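Trostura Churches Launch a Shared Summer Choir

May 25, 2021 – Singers from 17 churches in the Trostura area will come together this summer as one choir, and we can't wait to hear them! Sign-up opened in April, and 69 people have joined so far.

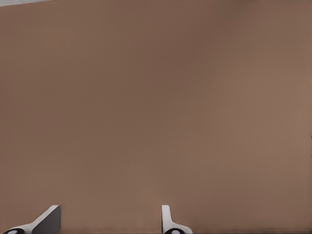
Rehearsals will be led by Maj-Britt Nygård, with Henrique Matos at the organ. The program mixes old psalm settings with two new hymns by Loïc Ferrand – both easy to learn by ear.

"I love hearing people find the harmony for the first time," Nygård said.

New singers of any age are welcome.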